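How to clear a small table when things have no fixed place

My work table is small, and for a long time everything on it moved one place to the left each time I needed room. I learned the method below from my neighbor Elspeth Menzies, and it takes me 15 minutes.

What you need: one flat tray, one upright holder with slots in the top, a dry cloth.

Step 1. Put the tray in the center of the table. For now it is the only place where you are allowed to put something down.

Step 2. Take the long things first – spoons, pens, a brush. They go in the holder with the handle up, so you can catch them easily. I keep mine at the back left corner because I reach there with my left hand.
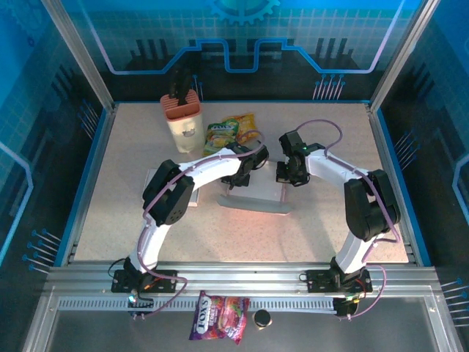 Step 3. Now look at the snacks. An open bag should be folded two times at the top and closed with a clip. Candy bags and small jars can go on a lower shelf, if you have one. Put the jars with the cap up and check that each cap is really closed.

Step 4. Flat things, like a board or a pad, stay at the side of the tray. Do not put them under it, or you will forget them. I lost a cutting board this way from January until March.

Step 5. Wipe the free part of the table, then lift the tray and wipe under it. A table with speckles hides the crumbs very well, so feel with your hand also.

What is still on the tray after 5 days has no home. Give it one, or give it away. My tray had 11 things the first time, and eight of them were pens without ink.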